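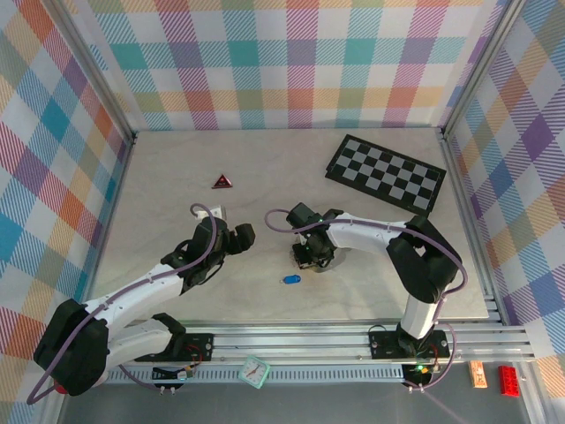

February 9, 2024
By Marlies Brunner

Dear Brigitta,

I promised you a proper letter about how the hall cupboards are getting on, and as usual I have left it until the end of the week and now have far too much to say. Please read it with a cup of tea. The Drultutico grant has been a joy to spend (I hope that is the right thing to tell a funder!) and I would like you to feel you know where it has gone.

You will remember that when we first wrote to you about Zotino, the plan was to refit the hall cupboards in all 40 flats at Tyagi House. They were built with one very high shelf and a rail under it, and nothing at all below, so that everything a person owns and doesn't want to look at ends up in a heap on the floor with the hoover on top. Most of the tenants can't reach the high shelf safely and a good many can't bend to the heap either. Quite a few had simply stopped opening the door.

The ground floor is finished, every flat of it, and we are well into the first floor. The second floor has been measured but not started. That puts us a little behind the timetable we gave you, and I will come to why.

How the work is done

Gion Pfister is still our joiner and still does the measuring himself. We had thought the cupboards would all be the same size, as they are on the drawings, but the back walls wander and in the corner flats a pipe runs up one side that the drawings don't show. Gion now cuts the shelves in the basement workshop from his own notes, flat by flat, and carries them up. It is slower than ordering them ready cut from Prurnumlow, as we had meant to, but we had one delivery made up that way in the autumn and half of it had to be trimmed by hand regardless, so we have gone over to buying plain boards.

Each tenant has a visit from Emiliano Contreras before any of that. He sits down with them and asks what they want to be able to get at on an ordinary morning, and where their hands comfortably go, and he marks the heights on the inside of the door frame in pencil. I went along on several of these and they are lovely things, though they do go on a bit! One lady wanted a low shelf for shoes and a deep one at waist height for her sewing machine, so that she can slide it out without lifting. A gentleman upstairs asked for nothing but hooks. He has them now, two long rows, and tells me he is very pleased.

The standard fitting has settled down as four shelves on adjustable brackets, with the rail moved lower and shortened to one side for coats. The brackets were Gion's suggestion and I am grateful for them, as people do change their minds once they have lived with a thing. Remo Pichler goes back a few weeks after each fitting with a spirit level and a screwdriver and moves whatever needs moving.

What has been harder

Emptying the cupboards. We put down half an hour a flat in the application, and I blush to read it now. People need time to go through things, and they like to tell you about them, and it would be unkind to hurry anyone through a box of letters. We now bring the crates the day before and leave them overnight, which suits nearly everybody better. It has cost us days, and that is the chief reason we are behind.

We were also without the lift for a stretch in January, and Gion was not going to carry boards up the back stairs, quite rightly. He used the time to cut ahead, so the first floor is going faster than the ground floor did.

A smaller grumble is paint. The inside of the old cupboards is a dark brown gloss, and once the shelves were in, several tenants said they couldn't see to the back of them. We have started painting the interiors white where people want it. It adds a day for drying and the tenant has the crates in the hall a little longer, but I think it makes as much difference as the shelves.

Money

We have £1681 left in the materials line, with the brackets for the whole of the remaining work already bought and paid for. The paint was not in the budget. I would like to ask whether we might move £1000 across from the line for printed leaflets, where we have spent very little, to cover paint, brushes and the battery lights that Emiliano has been trying out in the darker flats. Nothing would be added to the grant as a whole. If you need this on a form, do send me the form and I will fill it in this time without being chased.

What comes next

We hope to finish the first floor in March and to go straight on to the second. Emiliano has already begun his visits up there, and the pencil marks are going on the door frames. Remo would like to run an afternoon in the common room on folding and storing bedding, which sounds dull until you have seen how much of a cupboard two spare duvets can fill, and several people have asked for it.

You did say you might come and see us. Please do! Tuesdays are best, when Gion is in the workshop until three and there is generally cake. Several of the ground floor tenants would be delighted to open their cupboard doors for you, and I ought to warn you that you will be shown all the shelves.

With very warm wishes and many thanks from all of us,

Marlies

Receive our project letters by email. Enter your address to subscribe. You can unsubscribe at any time.

© 2024 Zotino at Tyagi House | Contact us | Privacy | Back to top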